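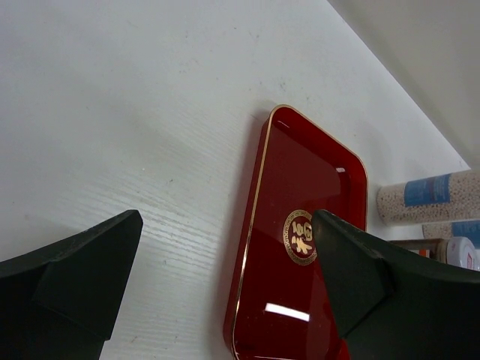 My lease in Hultalville ends in February and I have decided not to renew it. I have lived here for 14 years, the last 13 of them in the same apartment above the dry cleaner. The rent is going up again and the bus I take to work now stops running at 7 in the evening.

I started sorting through the closets on 6th October. So far I have filled 26 boxes, and most of them are books I won't read again. Yesenia Villalobos from the second floor took the cookbooks and the floor lamp. The rest will go to the library sale if they still accept hardcovers.

Moving quotes were higher than I expected. The cheapest was $2,042, and that doesn't include the piano. Matúš Polák moved to Ustier last year and he rented a truck and did it himself over two days. His back hurt for a week, but he saved a lot of money. I may do the same and pay someone for the piano only. 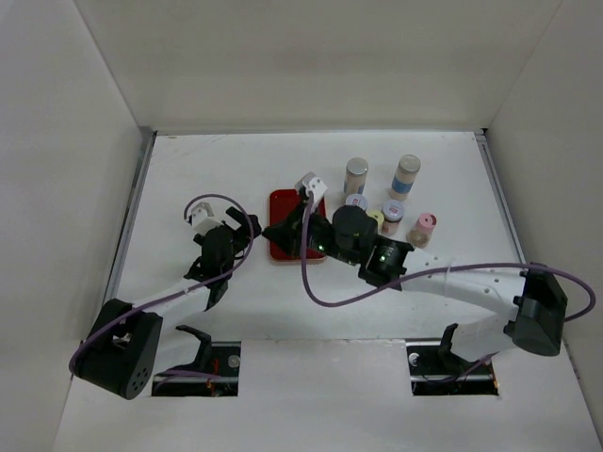
The red tray on the white table.

I still have to choose between Ustier and Stirkach. Ustier has the better grocery store and a train. Stirkach is cheaper and closer to my sister. I visited one place there with a good kitchen and almost no closets. I'm going back next week to look at it in the morning, when the street is busier.

3 comments | 2 shares

Recent posts
Fixing the bathroom fan
What I paid for heat last winter
A walk to Samarakoon and back

Home | About | Archive | Contact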